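Keeping the damp out at Ederby

Interview, March 2023

Kevin Conneely has surveyed solid-walled houses for 21 years, most of them in and near Ederby. His current work is a terrace on Ocampo Street, where 10 houses were injected with a chemical damp-proof course in the 1990s and are still reporting damp at skirting level. He spoke to us between site visits.

The first thing he does, he said, is put the meter away. "A pin meter measures electrical resistance. It is calibrated for timber. Put it on old plaster that is full of salts and it will read high whether the wall is wet or not." He prefers to drill for samples, weigh them, dry them in an oven and weigh them again. The method is slow and leaves holes, and some owners object to the holes.

On Ocampo Street the samples from the brick gave low figures at most points. The plaster in front of it was a dense cement render, applied when the injection was done, and it held salts from the earlier plaster. In two of the houses the ground outside had also been raised above the internal floor. "That was a patio. Take out the patio, or at least cut a channel, and you have dealt with most of it."

Uriel Vergara, who runs the plastering side of the work, has been replacing the render with lime in three coats. He leaves the first coat until it is firm enough to resist a thumbnail. In February that took far longer than the client had allowed for. "You can't put a heater on it. It dries at the face and stays soft behind, and then it comes off in sheets."

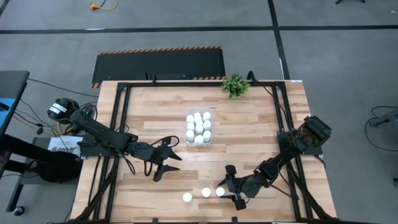 How long should a wall be left before it is decorated?

Conneely works to a month for every 25 mm of thickness as a first estimate, then samples again before anyone opens a tin of paint. A wall that has been soaked by a leak is treated separately.

Paint is where he sees most of the later failures. Vinyl emulsion slows evaporation, and the moisture moves sideways to the nearest bare patch, usually behind a radiator. He specifies limewash or a clay paint and asks for the tins to be left on site so that he can read the labels.

Ventilation was covered more briefly. At one house in Dallthorpe the relative humidity in the back bedroom was 86 per cent on the first visit. The extractor in the bathroom below was ducted into the floor void — it had never reached the outside wall. Moving the duct took a morning. The wall itself was left alone.

Vergara would like to see gutters checked before any survey is commissioned. Conneely agreed, and added downpipes, particularly cast iron ones fixed tight to the brick, which tend to split along the back seam.

The Ocampo Street houses will be sampled again at the same points and the same depths, with the holes plugged in lime between visits.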